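Ticket 1516 · Dedos de pinza, cables y mesa para el puesto Yao
Abierto: 2018-05-23
Estado: en espera del cliente
Compartido 7 veces · Comentarios en el hilo

Mensaje inicial

Buenas, equipo de Drerley, y gracias de antemano por la paciencia, que ya sé que mis tickets salen largos. Os escribo desde el taller de Trurkau porque tengo que cerrar el pedido de material del puesto Yao antes de que acabe junio y prefiero preguntar ahora que devolver cajas después. Tenemos 3000 euros para todo, envío incluido, y no hay manera de estirarlos.

Lo primero son los dedos. Trabajamos casi siempre con ropa de punto y lo que más nos cuesta es entrar bien por el borde doblado de la tela, con un dedo a cada lado. El rayado fino de la cara interior nos gusta mucho y querría conservarlo. ¿El juego Lornitz de recambio lleva ese mismo dibujo o es liso?

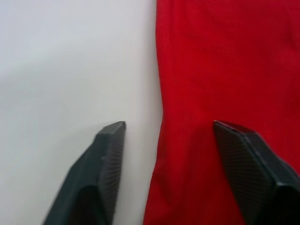 Paso 1. Comprobar qué dedos hay que pedir

Respuesta de soporte: ¡hola de nuevo! El juego Lornitz lleva la misma trama y cuesta 276 euros. Cada juego trae los dos dedos de una pinza, así que para los dos brazos harían falta dos. Antes de pedir, mirad si los vuestros sujetan igual en las dos esquinas de una camiseta extendida. Si una resbala siempre en el mismo lado, cambiad primero ese juego y guardad el otro de reserva.

Cliente: hecho esta mañana, con la camiseta roja agarrada por abajo, una esquina con cada pinza. Resbala más la izquierda — no siempre, pero sí lo bastante para que se note al final de la jornada. Pediremos los dos juegos de todos modos, que los portes se pagan una sola vez.

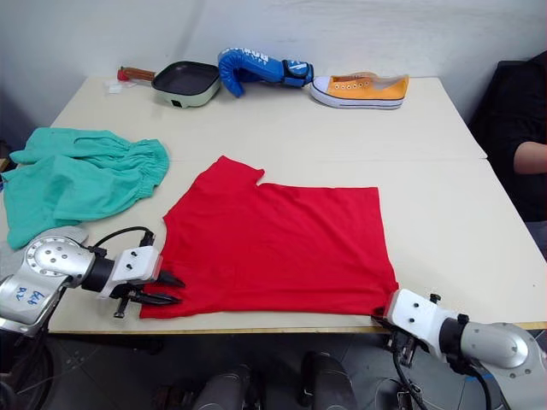 CATEGORÍA: MESA Y CABLEADO

Cliente: ya que estamos, la mesa. La tenemos hecha con dos tableros juntos y me preocupa un poco la junta, por si algún día se engancha ahí un dobladillo. Me habían propuesto un tablero de una pieza y también una funda para los cables, que en los movimientos amplios cuelgan por encima de la ropa que está esperando turno. Las dos cosas a la vez se nos van de presupuesto, me temo. ¿Por cuál empezaríais vosotros?
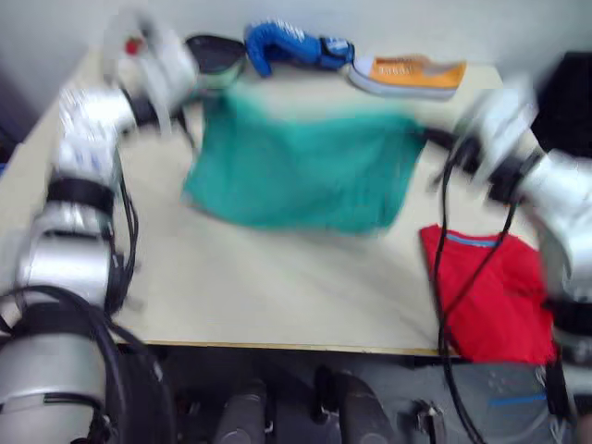
Puesto Yao: prenda verde en movimiento, camiseta roja a la derecha.

Respuesta de soporte: por los cables, sin dudarlo. La junta se puede tapar con una lámina fina mientras tanto. Para elegir la funda necesitamos el recorrido completo de la muñeca, también con el brazo estirado hacia el fondo. Medid con la máquina parada y dejad algo de holgura, por favor.

Cliente: perfecto, os paso las medidas en cuanto las tenga. Otra duda, y perdonad que siga sumando: los pantalones con cintura elástica. El fruncido es bastante más grueso que el bajo de una camiseta y no sé si conviene reservar una parte del dinero para unos dedos más anchos.

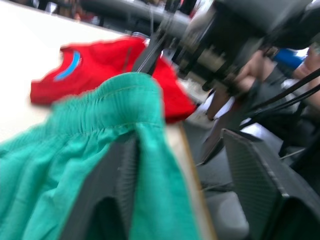 Yo preferiría esperar, la verdad, y gastar primero en los recambios y en la funda. Si luego sobra algo, lo dejamos para el tablero, que lleva en la lista desde que montamos el puesto y me da hasta cariño tacharlo. ¿Me podéis mandar el presupuesto con los dos juegos Lornitz y la funda en líneas separadas? En administración me lo piden así.

Respuesta de soporte: claro que sí. Queda preparado con los dos juegos y la línea de la funda pendiente de vuestras medidas. El ticket sigue abierto hasta recibirlas.

Este sitio utiliza cookies propias y de terceros. Aceptar · Configurar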